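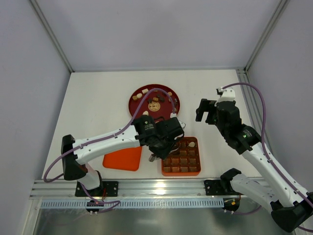
# Conserver un assortiment de confiseries

La plupart des confiseries se dégradent par échange d'eau avec l'air ou avec leurs voisines de boîte. Les caramels et les sucres cuits prennent l'humidité et collent ; les guimauves et les pâtes de fruits en cèdent et durcissent. Un assortiment mélangé dans un seul contenant vieillit donc plus vite que chacun de ses composants stocké à part.

La méthode ci-dessous vaut pour un lot de 400 g, fait maison ou acheté en vrac.

## Matériel

- boîtes à joint, une par famille de produit
- papier sulfurisé ou cellophane alimentaire
- sachets de gel de silice de qualité alimentaire, 5 g pièce
- un hygromètre de placard
- étiquettes et crayon gras

Les boîtes en fer sans joint conviennent pour les biscuits. Elles sont à éviter pour le caramel, même doublées de papier.

## Trier

Répartir le lot en quatre familles :

1. **Sucres cuits** (berlingots, sucettes, nougatine). Très sensibles à l'humidité ambiante.
2. **Caramels mous et toffees.** Sensibles à l'humidité et à la chaleur, ils se déforment sous leur propre poids.
3. **Guimauves, pâtes de fruits, gommes.** Elles se dessèchent en surface.
4. **Chocolats et bonbons enrobés.** Ils absorbent les odeurs et blanchissent lors des écarts de température.

Les nougats tendres se rangent avec la deuxième famille, les nougats durs avec la première. Tout produit à la menthe reçoit sa propre boîte, quelle que soit sa famille.

## Emballer

Couper le papier en carrés de 13 cm pour les caramels de taille courante. Poser la pièce au centre, rabattre deux bords, puis torsader les extrémités en sens opposés. La cellophane tient mieux la torsade que le papier sulfurisé – ce dernier demande un tour supplémentaire.

Les guimauves ne s'emballent pas une à une. Les rouler dans un mélange à parts égales de sucre glace et de fécule, tamiser l'excédent, puis les disposer en couches séparées par une feuille.

Les chocolats restent dans leurs caissettes, sur une seule couche.

## Stocker

Placer un sachet de gel de silice dans la boîte des sucres cuits, sous une feuille de papier. Ne pas en mettre avec les guimauves ni les pâtes de fruits.

Choisir un placard éloigné du four et du lave-vaisselle, où l'hygromètre n'indique pas plus de 40 % pour les sucres cuits. Les autres familles tolèrent davantage. Le réfrigérateur est déconseillé : la condensation à la sortie fait fondre le sucre de surface. S'il faut y passer en été, laisser la boîte fermée jusqu'au retour complet à température ambiante.

Noter sur chaque étiquette le contenu et la date de fermeture. Pour un produit acheté, reporter aussi la date figurant sur l'emballage d'origine.

## Servir

Sortir seulement la quantité prévue pour la journée. Un plateau à rebord laqué ou verni convient, à condition d'être propre et sec ; le bois brut garde les odeurs et marque au contact du caramel nu. Garder un espace entre les pièces non emballées et placer les guimauves poudrées à l'écart des chocolats.

Les pièces restées à l'air ne retournent pas dans la boîte d'origine. Les réunir dans un petit contenant séparé, à consommer en premier.

## Défauts courants

- **Caramel collant au papier** : refroidir la pièce emballée dix minutes au réfrigérateur, retirer le papier d'un coup, réemballer.
- **Voile blanc sur le chocolat** : remontée de beurre de cacao ou de sucre. Utilisable en pâtisserie en l'absence d'odeur de rance.
- **Guimauve sèche en surface** : à fondre dans une boisson chaude.

*Erick Nyaga – mis à jour le 14 mars 2022*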